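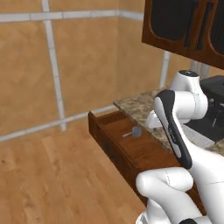
Vasanthi Thomas told us in our very first meeting that a kitchen drawer is the most truthful place in a house, and that if we wanted to know how people in Munddale really cook we should stop asking about recipes and start asking what they keep near the stove. We took her advice, and it changed the whole project!

Where Things Go: Kitchen Storage Habits in Munddale and Furkley
Student project report, Home and Community Studies
Ivana Farías, Tibor Sipos, Érica Xavier

Why we picked this

All three of us grew up in homes where somebody was always yelling "where's the peeler?" Ivana's family keeps it with the knives, Tibor's keeps it in a jar on the counter, and Érica's has a peeler in two different drawers and still can't find one. We wanted to know if there was any pattern to it, or if every kitchen is its own little country with its own laws.

We also wanted to compare older and newer homes. Munddale has a lot of small houses with narrow kitchens, and Furkley is mostly apartments, many of them remodeled. Our guess was that people in the bigger, newer kitchens would waste less time looking for things.

What we did

We visited 22 households, split evenly between the two towns, and asked each person to make a simple vegetable soup while we watched and kept notes. One of us timed, one drew a floor plan, and one wrote down each time the cook opened a drawer or cabinet. We gave everybody the same ingredients (and yes, we ate a lot of soup in January). Afterward we did a short interview about how the kitchen got arranged and whether they would change it.

Across all the visits we logged 1311 openings. We sorted them into "found it," "wrong place," and "just looking." That last group was Tibor's idea, and it came from watching his own grandmother open the same cabinet again and again while she thought about what to do next.

What we found

Our guess was wrong, and we loved that. The cooks in the small Munddale kitchens had fewer "wrong place" openings than the cooks in Furkley. When there are only a few drawers, you learn them. In the bigger kitchens people had spread their tools out to fill the space, and several of them told us they moved in, put everything away in one evening, and never touched the arrangement again. One cook in Furkley walked past the stove to get a wooden spoon so many times that she started laughing and moved the spoons while we were still there.

Deep drawers were a big topic. People like them for pots and hate them for small tools, which slide to the back and pile up. Shallow drawers near the stove did best in our notes, with or without dividers. We expected dividers to matter a lot more than they did! Some of the neatest drawers belonged to people who had trouble finding things, and one very messy drawer in Munddale was used by a man who pulled out the can opener without even looking down.

The interviews were the best part for Érica, who did most of them. Couples disagreed about nearly everything. Where one person saw "the baking drawer," the other saw "the drawer with the tape in it." Renters were less likely to change things, even free things like swapping two drawers around.

Problems we ran into

Being watched makes people nervous, and nervous people open the wrong drawer. We tried to fix this by chatting for a while before starting the timer, but it probably still affected the numbers. Our "just looking" group was also hard to judge, and Ivana and Tibor sometimes marked the same opening differently. When that happened we talked it over and went with "just looking."

Two visits ran short when a household had to leave early. We kept their drawer notes and left out their cooking times.

What we would do next

We would love to go back to the homes where people said they were going to rearrange and see if they did it. Zoltán Takács, our adviser, suggested trying a second recipe with baking in it, as soup uses so few tools. Ivana wants to include people who share a kitchen with roommates, where labels on shelves are a whole subject of their own.

Our floor plans and tally sheets are in the binder in the project room, filed by town.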